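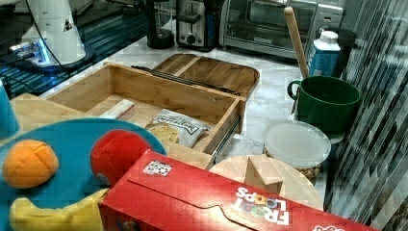
티카넨(Tikkanen) 수동 곡물 제분기

통밀을 집에서 갈아 본 적이 있으신가요? 방금 간 밀가루 냄새는 봉지 밀가루와 꽤 다릅니다. 풀 냄새 같기도 하고 견과류 같기도 하고, 갈면서 그릇 위로 고개를 숙이면 저절로 한 번 더 맡게 되는 냄새예요. 티카넨은 그 냄새 때문에 들여오기 시작한 제분기입니다. 전기 코드 없이 손으로 돌리고, 조리대 가장자리에 물려서 쓰고, 다 쓰면 분해해서 넣어 둡니다. 구조가 단순해서 처음 보는 분도 한 번 조립해 보면 어디가 무슨 일을 하는지 금방 아십니다.

어떤 물건인가

몸체는 주물이고, 맷날은 강철 원뿔형입니다. 위쪽 깔때기에 곡물을 붓고 손잡이를 돌리면 나사 모양 축이 곡물을 안쪽으로 밀어 넣고, 두 맷날 사이에서 갈려 앞으로 떨어집니다. 굵기는 앞면의 나사 하나로 조절합니다. 조이면 고와지고 풀면 거칠어져요. 눈금은 19단인데, 이 19단이 정말 마음에 듭니다. 칸과 칸 사이가 손끝에 딸깍하고 걸려서, 어제 쓰던 굵기로 돌아가기가 쉽습니다. (눈금 없는 제분기를 쓰던 시절에는 매직으로 몸체에 줄을 그어 놓고 썼어요.)

제원
품명: 티카넨 수동 곡물 제분기
깔때기 용량: 통밀 400g
굵기 조절: 19단
맷날: 강철 원뿔형, 교체 가능
고정 방식: 하단 나사 클램프
물릴 수 있는 상판 두께: 최대 40mm
전원: 없음
구성품: 본체, 깔때기, 손잡이, 맷날 한 벌, 클램프 보호 패드 2장, 청소용 솔

설치

상판 두께부터 재 주세요. 40mm까지는 무리 없이 물립니다. 상판 밑에 보강목이나 턱이 붙어 있는 집이 많은데, 줄자를 밑에서부터 대 보셔야 실제 두께가 나옵니다. 보호 패드는 위와 아래에 한 장씩 끼웁니다. 석재 상판이라면 패드를 꼭 쓰시고, 나사는 손힘으로만 조이세요. 공구로 더 조이면 상판 모서리가 깨질 수 있습니다.

자리는 팔이 한 바퀴 크게 돌아갈 수 있는 곳이 좋습니다. 벽에 너무 붙이면 손등이 벽에 닿아요. 오른손잡이라면 몸 왼쪽에 여유를 조금 더 두고 왼손으로 상판을 짚으면 힘이 훨씬 덜 듭니다. 조리대가 높은 집에서는 식탁에 물리는 편이 나을 수도 있습니다. 저희 매장에서도 시연은 늘 낮은 작업대에서 합니다. 어깨가 내려가니까 오래 돌려도 편하거든요.

첫 사용 전에

맷날에는 출고할 때 바른 식용 등급 기름이 얇게 남아 있습니다. 마른 헝겊으로 닦아 내고, 버려도 되는 쌀을 한 줌 넣어 갈아 주세요. 처음 나오는 가루는 회색빛이 돌 수 있으니 버립니다. 하얗게 나올 때까지 한 줌씩 더 넣으면 됩니다.

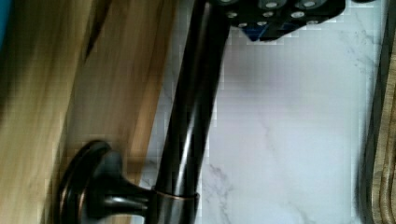
깔때기와 손잡이는 물로 씻어도 됩니다. 몸체와 맷날은 물에 담그지 마세요. 맷날 틈에 들어간 물은 좀처럼 마르지 않고, 남은 가루와 섞이면 풀처럼 굳습니다. 저도 한 번 해 봤는데 이쑤시개를 들고 저녁 내내 앉아 있었습니다. 혹시 몸체가 젖었다면 바로 완전히 분해하고, 닦고, 바람이 통하는 곳에 하룻밤 펼쳐 두었다가 조립하세요.

무엇을 갈 수 있나

통밀, 호밀, 보리, 쌀, 메밀, 수수, 말린 옥수수까지 갈립니다. 옥수수는 알이 굵고 단단해서 한 번에 곱게 가려고 하면 팔이 먼저 지쳐요. 거친 단에서 한 번 깨고, 단을 낮춰서 다시 한 번 갈면 훨씬 수월합니다. 호밀은 의외로 부드럽게 돌아갑니다. 호밀빵 좋아하시는 분들이 이 제분기를 유난히 오래 쓰시는 데에는 그 이유도 있을 것 같아요.

메밀은 꼭 권하고 싶습니다! 껍질 벗긴 메밀쌀을 중간 단에서 갈아 전을 부치면 가장자리가 바삭하고 속은 알갱이가 살짝 씹힙니다. 고운 가루로는 나오지 않는 식감이에요. 반죽은 되직하게 시작해서 물을 조금씩 더하는 쪽이 좋고, 갈자마자 쓰지 말고 잠시 두었다가 부치면 잘 찢어지지 않습니다.

갈면 안 되는 것도 있습니다. 참깨, 들깨, 땅콩, 호두처럼 기름이 많은 것은 맷날에 떡처럼 붙습니다. 젖은 곡물이나 불린 쌀도 마찬가지입니다. 떡을 하려고 불린 쌀을 빻는 용도라면 이 제품은 맞지 않아요. 커피 원두도 갈리기는 하지만 향이 배어서 다음번 밀가루에서 커피 맛이 납니다.

굵기 이야기

눈금의 낮은 쪽이 고운 가루입니다. 빵용으로는 1단에서 3단 사이를 많이 쓰시고, 죽이나 오트밀처럼 끓여 먹을 곡물은 12단 위로 올리면 됩니다. 1단은 맷날이 거의 맞닿는 상태라서 빈 채로 돌리면 쇠 긁히는 소리가 납니다. 곡물이 들어간 다음에 조이는 습관을 들이시면 맷날이 오래갑니다.

통밀을 고운 단에서 한 번에 가는 방법과 두 번에 나눠 가는 방법을 다 해 봤는데, 저는 두 번 쪽입니다. 한 번 갈 때보다 시간은 더 걸리지만 손잡이가 가볍고 가루도 덜 뜨거워져요. 매장 동료인 다야나 올베라(Dayana Olvera)는 반대로 한 번에 끝내는 쪽이고, 우리는 이 문제로 아직도 합의를 못 봤습니다. 체를 쓰신다면 체 위에 남은 밀기울은 버리지 말고 팬에 살짝 볶아 두세요. 요구르트에 뿌려 먹으면 맛있습니다.

갈아 놓은 통밀가루는 배아의 기름 때문에 맛이 빨리 변합니다. 그날 쓸 만큼만 가는 것이 가장 좋고, 남으면 밀폐해서 냉동실에 두세요. 냉동한 가루는 실온으로 돌아온 다음에 뚜껑을 열어야 안쪽에 물기가 맺히지 않습니다.
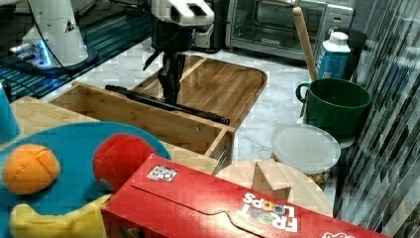

보관할 때는 손잡이와 깔때기를 빼면 부피가 많이 줄어듭니다. 맷날은 끼워 둔 채로 두되 조절 나사는 한두 바퀴 풀어 주세요. 장마철에는 몸체를 마른 면포로 감싸 두면 녹 걱정이 덜합니다. 안쪽에 가루가 남아 있으면 벌레가 생기기 쉬우니 솔질만큼은 쓸 때마다 해 주시고요. 솔은 축을 따라 안에서 바깥으로 쓸어 내면 됩니다. 솔이 닳으면 빳빳한 칫솔로 대신해도 충분합니다.

소리와 힘

조용한 물건은 아닙니다. 밀은 자글자글, 옥수수는 와드득 합니다. 그래도 전동 제분기처럼 높은 소리가 나지는 않아서 옆에서 이야기를 나누며 돌릴 수 있어요. 아이들이 돌리고 싶어 하면 거친 단에서 밀을 맡겨 보세요. 고운 단은 아이 힘으로는 빡빡합니다. 돌리는 동안 깔때기 안에는 손가락도 숟가락도 넣지 않도록 봐 주시고, 곡물이 걸리면 손잡이를 뒤로 반 바퀴 돌렸다가 다시 앞으로 돌리면 대개 풀립니다.

부품과 수리

맷날, 손잡이 나무, 클램프 나사, 보호 패드는 따로 구할 수 있습니다. 맷날은 두 짝을 한 벌로 바꾸셔야 합니다. 한쪽만 새것으로 바꾸면 맞물림이 어긋나서 굵기가 고르지 않게 나옵니다. 손잡이 나무는 오테르(Oter) 공방에서 깎아 주는데, 굵은 것과 가는 것이 있어요. 손이 작은 분은 가는 쪽이 편합니다.

올해 3월부터 조절 나사의 나사산이 조금 더 촘촘한 것으로 바뀌었습니다. 이전 제품과 바꿔 끼울 수 없으니 나사만 주문하실 때는 몸체 밑면의 각인 번호를 함께 적어 주세요. 수리는 사라이 콘트레라스(Sarahí Contreras)가 받고 있습니다. 고장 난 부분을 말로 설명하기 어려우면 소리를 녹음해서 보내셔도 됩니다. 의외로 소리만 듣고 찾아낼 때가 많아요.

함께 쓰면 좋은 것

고운 체 하나, 입구가 넓은 그릇 하나면 당장 시작할 수 있습니다. 가루가 떨어지는 높이가 있어서 얕은 접시보다는 깊은 볼이 낫고, 볼 밑에 젖은 행주를 깔아 두면 밀리지 않습니다. 곡물은 제분용으로 따로 사지 않으셔도 되지만 돌이 섞여 있는지는 꼭 살펴 주세요. 작은 돌 하나에 맷날 이가 나갈 수 있습니다. 쟁반에 펼쳐 놓고 한 번 훑어보면 됩니다.

페이지 수정: 2018년 11월 20일
부품 호환표와 조립 순서도는 제품 상자 안 설명서 뒷면에 있습니다.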